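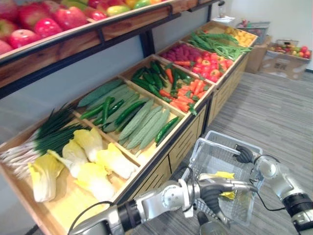
By Anong Klinhom and Dirk Kohlhase. Last edited in February.

The Kellberg Open Day is a yearly public event at the Kellberg robotics hall in Traltau, at which people from the town can watch two-armed robots carry out everyday jobs. It is best known for the Market Stall, a demonstration in which a robot fills a shopping basket from a mock greengrocer's display. The most recent open day drew 2,507 visitors, a remarkable turnout for a town of this size, and the queue for the stall ran out of the door by mid-morning.

History

The open day began as an evening for the families of people who worked in the hall. Kiyoshi Tamura, then head of the workshop, had the idea of letting the public in, and the first proper open day followed a year later with a single robot stacking cups on a table. Visitors liked it, but many of them asked when they would see it do something they did themselves. The Market Stall was the answer. It was planned by Riku Ebihara and Osamu Nomura and has been part of every open day since, growing a little each time. Fruit was all it sold at first; vegetables came in later and quickly became the favourite part.

The stall

The stall is a wooden display on two levels, with a long tray of fruit above and a wide, divided tray below. All of the produce is artificial, so it can be picked up, dropped and squeezed all day long. Red apples sit on the upper shelf. The lower tray is a wonderful jumble of shapes: green onions with long leaves, halved napa cabbages, ridged pale green gourds, cucumbers, chillies, carrots, tomatoes and green beans. More fruit is kept in an open cardboard box on the floor nearby, and the basket is a white wire one with a folding handle.

The variety is the point of the whole thing. An apple is round and much the same from every side, while a bundle of green onions is long, thin at one end and spread out at the other, and a gourd in a pile has to be drawn out from among its neighbours. Chillies are thought to be the hardest item on the stall - they lie close together, and a gripper that goes in for one often comes up with two.

The demonstration

A round begins with a short shopping list, which is read aloud to the visitors. The robot then works through the list with both arms. As a rule one gripper holds the rim of the basket to keep it steady while the other fetches and lowers the goods. A round lasts 13 minutes at most, after which the basket is emptied and the stall is set out again by hand.

The software that plans the arm movements is called Jivia and was written at the hall. Its main strength is that the two arms share one plan, so that the arm at the basket can shift to meet the arm that is carrying. Watching this happen is a real pleasure, and it is the moment that gets the loudest cheer from children. At the last open day the robot put 233 items in the basket over all its rounds. Dropped items were not included in the total.

The Samarakoon round

The last round of the day is named after the Samarakoon grocery in Traltau, which lent the first baskets. For this round the list is made up by visitors, who call out 5 items between them. Cabbage is nearly always among them. The halves are large and have ruffled leaf tips, and it is great fun to see where the gripper chooses to take hold.

Visiting

Entry is free and the doors open at 10 am. The Market Stall runs until 4 pm, with a break at noon. Visitors stand behind a rope while the arms are moving, but may handle the produce between rounds. The hall is on one level throughout, and the nearest bus stop is Traltau Mill Lane.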